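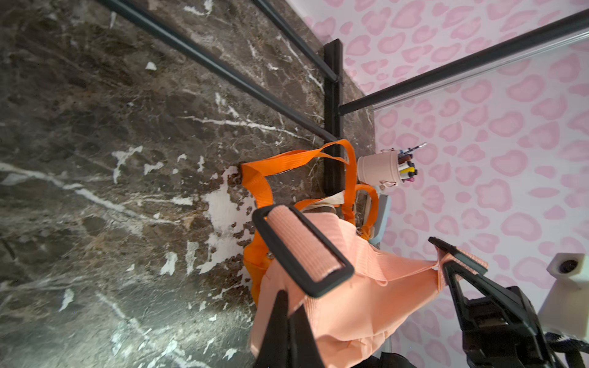

I got to the Ondum open day on 2019-10-11 with sore feet and a tote that was already splitting, so of course I went straight for the bags. Pink leopard wallpaper, dark marbled floor – I want that in my hallway! 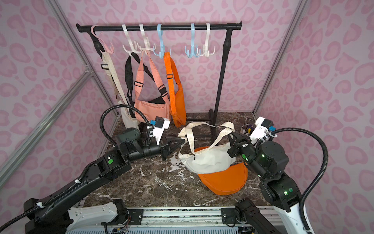 Bags on the rack and on the floor at Ondum.

I'm usually a Janer shopper, but those curved hooks won me over. Each one splits into several arms, so a strap has somewhere to go. I'd take the orange crescent bag, wide strap and all.
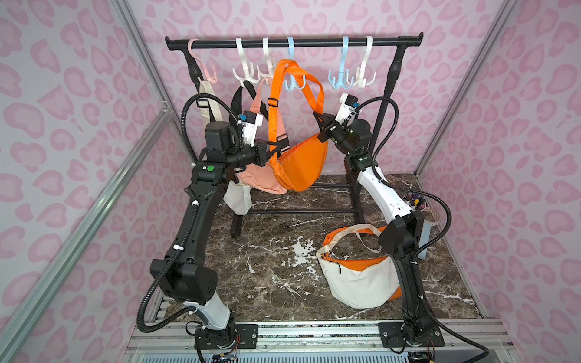
Getting there

Take the 19 bus to Ruchti and walk 3 blocks. Parking was full by lunch, and the coffee line took me 30 minutes.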